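Imprimir | Enviar por correo

Fuelle cónico de protección en eje vertical: ¿limpiar, reparar o cambiar?
Publicado el 11 de junio por Yaa Nartey

Tengo una prensa de sobremesa Pondach con un eje vertical que baja por dentro de un fuelle negro de sección decreciente: ancho en la parte superior, estrecho donde asoma el eje. Lleva montado desde que compré el equipo de segunda mano y ya ha pasado de 3.000 ciclos según el contador.

Desde febrero noto dos cosas. Los pliegues superiores se han puesto mates y pegajosos al tacto, y en el valle de uno de ellos hay una grieta fina que solo se abre cuando el fuelle se estira del todo. El eje no tiene rayas, pero al pasar un trapo blanco deja un polvo negro muy fino que vuelve a salir a los pocos días.

Lo he limpiado con alcohol isopropílico y con un renovador de gomas para coche, siliconado. Quedó brillante una semana y después peor que antes. El manual no dice nada del material y en el fuelle no encuentro ninguna marca moldeada.

Quiero saber si el polvo sale del fuelle o del casquillo guía, si la grieta se puede pegar, y qué medidas hay que tomar para pedir el repuesto. En el catálogo de Cadent piden longitud comprimida, longitud extendida y diámetros de cuello, y no tengo claro si los diámetros se toman por dentro o por fuera.

Qiuyue Cai

Por partes.

Polvo negro. Si mancha el trapo con un trazo graso, suele ser goma degradada. Si es seco y al frotarlo entre los dedos se nota arenilla, mire el casquillo. Para separar las dos causas, suelte la abrazadera inferior, recoja el fuelle hacia arriba y sujételo con una brida sin apretar. Limpie el eje, haga trabajar la prensa una jornada en ese estado y pase otro trapo. Si sale limpio, el origen es el fuelle. No deje el eje al aire más tiempo del necesario para la prueba.

Tacto pegajoso. Es compatible con migración de plastificante o con ataque del aceite. El caucho natural y el EPDM se hinchan con aceite mineral; el nitrilo lo soporta bastante mejor, pero envejece con el ozono. El renovador siliconado tapa el síntoma y además contamina la zona de apriete, de modo que la abrazadera patina. Retírelo con agua tibia y jabón neutro, aclare y deje secar el fuelle extendido, a la sombra. El alcohol en pasadas cortas no es grave, el problema aparece cuando se deja empapado.

Grieta. No se pega. Un valle trabaja a flexión en cada carrera y el cianoacrilato queda rígido: la rotura aparece al borde del cordón. He visto parches de cámara de bicicleta en fuelles de uso muy ocasional y aguantan un tiempo, pero en una prensa con ese número de ciclos no lo consideraría.

Medidas. Cadent pide diámetro interior de cuello, los dos, superior e inferior, tomados con el fuelle desmontado y sin estirar la goma. Si el cuello está deformado, mida el asiento metálico y reste 2 mm para que entre con algo de tensión. Las longitudes se miden entre las caras exteriores de los cuellos:

Longitud comprimida: con el eje recogido a tope.
Longitud extendida: con el eje abajo del todo, más un margen de 8 mm.

Si pide la longitud extendida justa, los pliegues quedan planos al final de la carrera y el esfuerzo se va al cuello estrecho.

Le pongo una foto de un fuelle con la misma geometría. Interesa la forma de los pliegues y la transición hasta el eje.

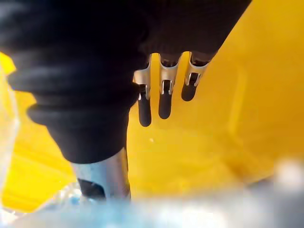 Fuelle negro de pliegues redondeados y apilados, con estrechamiento inferior y eje metálico pulido a la salida.

Los pliegues más anchos están del lado izquierdo y el conjunto se va cerrando hasta quedar en un tubo. Al pedir un fuelle cónico hay que indicar la longitud de ese tramo final aparte. Muchos fabricantes la dan como «cuello largo» y, si no se especifica, mandan el corto, que no llega a la zona de apriete.

rodamiento_seco

Yo le puse uno universal de dirección de coche y va bien. Se recorta a tijera por el escalón que coincida con el diámetro y listo. Barato.

Qiuyue Cai

Sirve en algunos casos – con reservas. El fuelle de cremallera está pensado para carrera horizontal y lleva grasa dentro. En vertical los pliegues inferiores tienden a cargar con el peso de los de arriba y se apilan mal. Si lo usa, compruebe que ningún pliegue roza el eje con el fuelle comprimido, y revise el borde recortado: una muesca de tijera acaba en desgarro.

Yaa Nartey

Hecha la prueba. Con el fuelle recogido el trapo salió limpio, así que el casquillo queda descartado. Al desmontarlo encontré 3 grietas más en el interior, todas en valles de la mitad superior, que por fuera no se veían.

He medido los cuellos por dentro y he pedido el repuesto en nitrilo, cuello largo. Yau lo tiene en existencias; Utus solo lo fabrica bajo pedido y con cantidad mínima. Para el montaje pensaba reutilizar la abrazadera superior, que es de tornillo sin fin y está sana.

Qiuyue Cai

La superior puede reutilizarla si la banda no tiene rebaba. Lime los cantos de todas formas. La inferior póngala nueva, de oreja o de muelle, según el espacio que tenga. Monte primero el cuello ancho, baje el eje a media carrera, deje que el fuelle tome su longitud natural y solo entonces cierre el estrecho. Si lo cierra con el fuelle girado, los pliegues quedan en espiral y no hay forma de corregirlo sin soltar de nuevo. Para que deslice al entrar, agua con jabón. Grasa no.

Imprimir | Enviar por correo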